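Mivwood Articulated Desk Lamp, Red

The Mivwood is a jointed desk lamp in painted steel, made for people who need light over one part of a table at a time. It stands on a round weighted base and folds back far enough to sit on a narrow shelf. Ototska has sold it since the first Thevar lamp went out of production, and it takes the same bulbs and the same spare springs as the Thevar.

The shade is a plain dome, open at the bottom, with no slots or vents in the top. All of the light goes down onto the work. If you want light thrown up the wall as well, look at the Ivavari, which has an open top and costs a little more.

Size and weight

Height with both arms raised is 56 cm. The base is wide enough to hold the lamp steady with the arms at full reach, provided the table is level. On a sloped drawing board the base will slide, and you should order the clamp instead. The clamp fits tops up to 7 cm thick and is sold separately.

The cord leaves the lamp near the base and has an in-line switch. Cord length is measured from the base to the plug. We don't fit longer cords, but the lamp can be used with any grounded extension rated for indoor use.

Bulb

The lamp has a standard medium screw socket. No bulb is supplied. We suggest an LED of 806 lumens or less in a warm color. Brighter bulbs will fit, but the inside of the shade is white and the reflection off glossy paper gets tiring. Do not use an old-style reflector bulb, which holds heat in the neck and will discolor the paint over time.

Smart bulbs work if they are no longer than a normal bulb. Some of the larger ones stick out past the rim of the shade and shine in your eyes when the arm is raised.

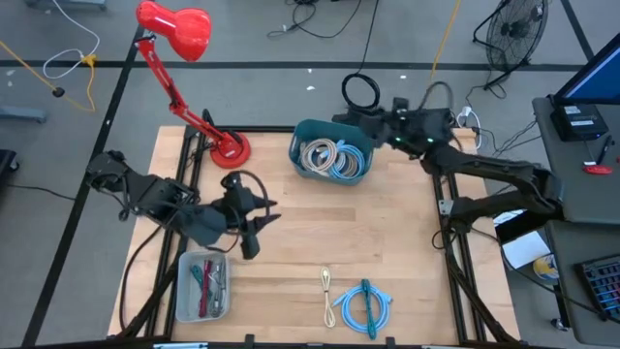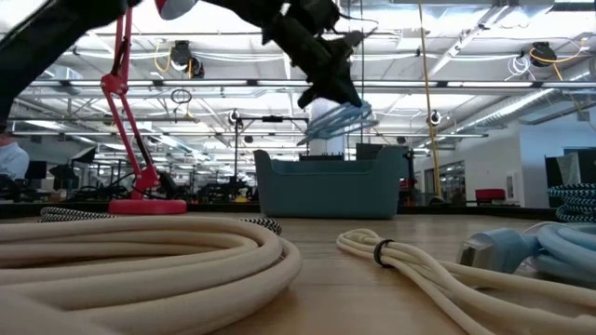
Red desk lamp on a light wooden tabletop, with a teal storage bin.

Adjusting the arms

There are two arm sections and a tilting head. Each joint has a knob on the right side. Loosen the knob a quarter turn, set the position, and tighten by hand. Pliers will strip the thread. New lamps are stiff at the lower joint for the first few weeks, and this joint should be left slightly tighter than the upper one because it carries more of the load.

If the upper arm drops slowly after you let go, the spring has stretched. Springs are sold in pairs under part number 346. Replace both together, as an old spring and a new one will pull unevenly and twist the arm. The job takes a small flat screwdriver and no other tools. Unplug the lamp first.

Finish and care

The red is a powder coat over steel and covers the arms, shade and base. Wipe it with a damp cloth and dry it. Window cleaner is fine on the outside of the shade but leaves marks on the white inside. Small chips can be covered with the touch-up bottle, part number 281, which is matched to the current red. Lamps bought before the change of supplier are a shade darker and the touch-up will show on them.

There is felt under the base. It is glued on and can be replaced with any self-adhesive felt cut to size. Please don't set the lamp down on fresh varnish or oil. The felt sticks and leaves lint behind.

Other colors

The Mivwood is also made in cream, dark green and gray. The gray has a matte finish and shows fingerprints less than the others. Black was dropped last January and we have no more in the warehouse. Shades are not sold separately in mixed colors, though a replacement shade can be ordered in the color of your lamp.

Delivery and returns

The lamp ships in one box with the arms folded and the head wrapped. The base is packed in its own sleeve at the bottom and goes on with a single bolt. The hex key is taped to the inside of the lid, where people often miss it. Please keep the box until you have tried the lamp at your own desk.

Returns are accepted on unused lamps with all parts. The return label is in the same envelope as the instructions. If the shade arrives dented, tell us before you assemble the lamp and we will send a new shade only. You keep the rest.

The joints and the socket are covered for two years in home use. Springs, felt and paint are not covered. Lamps used in workshops or rental rooms have one year of cover on the socket and none on the joints.

Last updated: January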